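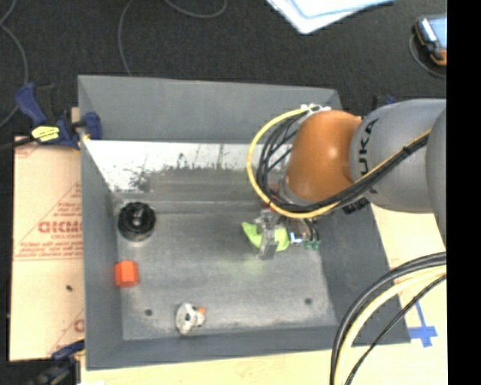 A student asked after the last session why a TV series needs a season and episode number at all when every episode already has a title, and whether the number on the disc, the number in the listings and the number in the credits are meant to agree.

They are meant to agree and often don't. These notes cover the reasons and the citation rules used in this course.

Unit 2: Identifying an Episode

1. Three numbering systems

Production code. Assigned by the studio when a script is approved for shooting. It follows the budget and the shooting schedule. A code such as 2x16 on a call sheet means the sixteenth script of the second production block. It says nothing certain about when viewers saw the episode.

Broadcast number. Assigned by order of first airing. This is the number most viewers mean when they write "season 2, episode 16".

Release number. Assigned by a distributor or streaming service. Double-length episodes are commonly split here, which moves every later episode up by one. Specials may be placed in the season, after it, or in a separate "season 0".

2. Worked case: Stostik

Stostik is a hospital drama set in the town of Vornitz. Its second season was shot as a block of 16 scripts. The broadcaster held back two of them and opened with the script shot third. The pilot of the block, in which the surgeon Ďurica returns to the ward, went out in August as a late summer special.

Consequences for anyone citing the season:

The production order begins with Ďurica's return. The broadcast order has Ďurica on the ward for most of the season with no explanation, and the return comes last. The home release restores the production order but keeps the broadcast titles in the booklet, so the booklet and the menu disagree from the first disc on.

A plot summary written from one order will look wrong to a reader using another. Most arguments over "which episode has the adoption hearing" in Stostik come down to this. The hearing is in "The Spare Room", and the title is the same in all three orders.

3. Previously-on segments and cold opens

A recap segment can contain footage that was cut from the earlier episode. Do not cite a line from a recap as evidence that the line was spoken in the earlier episode. Check the episode itself. If the line appears only in the recap, cite the episode the recap is attached to and add "recap".

A cold open belongs to the episode that follows it, even where the streaming menu places a chapter mark after the titles.

4. Finding an episode from a remembered moment

Work from the most fixed detail to the least fixed. Guest cast names are fixed by the credits. Dialogue is usually fixed, apart from dubbed or edited versions. Music is the least reliable detail – songs are often replaced on home release when the rights were cleared for broadcast only. Stultik, the half-hour comedy used in Unit 1, lost its closing song this way, and the released version has an instrumental in its place.

Fan transcripts are useful for searching and should not be quoted. Line breaks and speaker names are supplied by the transcriber, and pauses are usually left out.

5. Citation form for this course

Series title, episode title in quotation marks, season and episode number, order used (P, B or R), time of the moment in minutes and seconds.

Stostik, "The Spare Room", 2.9 (B), 31:40.

Give the order letter even where all three orders match. Time is counted from the first picture of the episode, with any recap included.

Assignment

Choose one episode of Stultik or Stostik. Write 1,000 words on how its place in the season changes what a viewer knows about one character. Use the citation form in section 5 throughout. The word count leaves out citations and the title.

Due 17 Dec 2024, in print or by upload. Discs are on reserve at the library desk and may be kept for 2 hours.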